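Jan 18, 2018

Quick one, writing this between runs so excuse the typing. Bin liner task. Been on it most of January and the result is finaly worth a post.

Short version: we stopped scripting the grasp points. Two arms, one policy, trained on 298 demos, all teleoperated (thanks Shobha Kurian, who did most of them and has the sore wrists). Old script went for fixed spots on the rim. Fine on a stiff bucket, hopeless on thin plastic that folds wherever it likes.

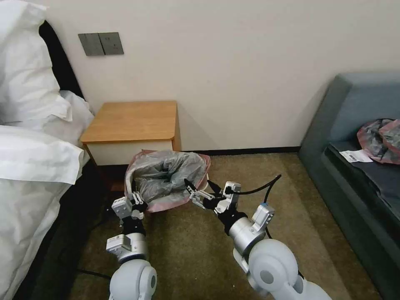
Both grippers at the rim, bedroom setup.

Main change is the wait step. Whichever arm gets hold first has to keep still until the other one has a grip too. Sounds obvious. Took us ages. Before that the left would just pull and the whole bin went over, carpet and all.

Numbers: 400 trials, timeout went from 12 seconds to none at all, just let it retry. Drops are well down. Proper table when I've cleaned up the logs, there's a batch from the Pelalbridge flat with the wrong labels on.
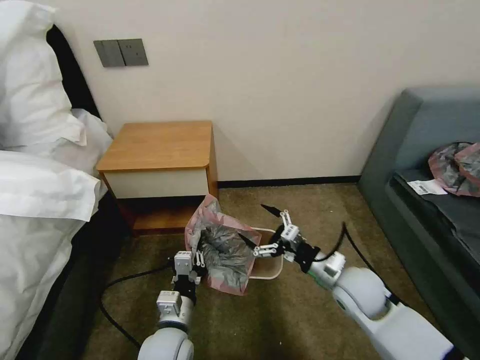

Skalico Group – Household Manipulation Team

Still bad: shiny grey plastic. Depth goes to mush on it and the fingertips end up in the folds. Vukadinović reckons we should drop depth near the bag altogether and go on colour only. Maybe. Trying it tonight with 2 camera settings.

Also need to sort the cable on the left, keeps geting near the bed. More when the logs are done.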